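Last revised 2019-09-06. Replaces the May notes.

# Pendwood Table Settings: Croissant and Plate

Pendwood is a set of photographs of food and tableware on plain tables. Each part of the set covers one food item and one or two pieces of tableware. This part covers a croissant and a round plate. Other parts use other foods and have their own README files.

The pictures are meant for people who sort, label or look up everyday table items and want the same few things shown in different arrangements. The labels say what is on the table and where one thing is in relation to another. They don't cover taste, freshness or who the food is for.

## What is in the folder

- `pictures/` holds the photographs, 300 for this part.
- `labels.csv` has one row per picture.
- `places.txt` lists the words allowed in the placement column.
- `held_back/` holds 30 pictures that were labeled twice by different people. Keep these out of any training split.

The full Pendwood set has 1000 pictures. You can use this part without the others.

## Columns in labels.csv

| Column | Meaning |
|---|---|
| `picture` | File name without the ending |
| `food` | Always `croissant` in this part |
| `ware` | Always `plate` in this part |
| `placement` | One word or phrase from `places.txt` |
| `surface` | What the food or plate is resting on |
| `note` | Free text, often empty |

There are 11 allowed placement values. The ones used most in this part are `on plate`, `beside plate, left` and `beside plate, right`. Left and right are always the viewer's left and right. If the croissant touches the rim but most of it is off the plate, it is labeled `touching`. A croissant with both tips over the rim but its middle on the plate is still `on plate`.

## Surface

The table is white with a gray mat on it. Use `mat` in the surface column when the plate or the croissant is on the mat, and `table` when it is on the bare white top. The `surface` value goes with whichever item is lowest, so a croissant on a plate on the mat is `mat`.

The May version used `pad` for the same thing in some rows. All of those have been changed to `mat`. If you have scripts that look for `pad`, update them.

## Plate color

We don't label plate color. The same plate can look white in one picture and light gray in the next, and the two labelers did not agree often enough for the column to be worth keeping. Neleck, the older label tool, still shows an empty `ware_color` field. Leave it blank. 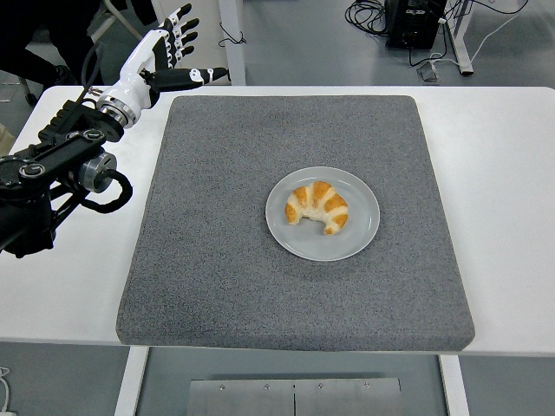
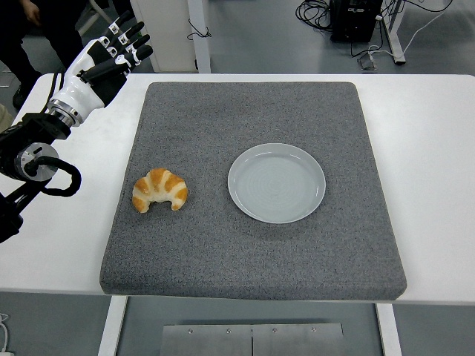
### Category: bakery / single item with plate

Both pictures belong to this category. The first is `on plate`. The second is `beside plate, left`, with a gap between the croissant and the plate. Surface is `mat` in both.

Pictures with more than one bakery item go under `bakery / mixed`, even when only one item is on the plate. An empty plate with no food anywhere on the table goes under `ware only`.

## Known problems

- Some early rows have `beside plate` with no side given. Treat them as unlabeled.
- The `note` column has a few remarks left over from the Ondrejka import. They can be ignored.
- Commas inside placement values are quoted. Some spreadsheet programs drop the quotes when saving.

## Use and contact

Free to use for study and teaching. Please name Priketti as the source and say which part you used. Send label corrections through the Priketti issue page, with the picture name and the column that is wrong.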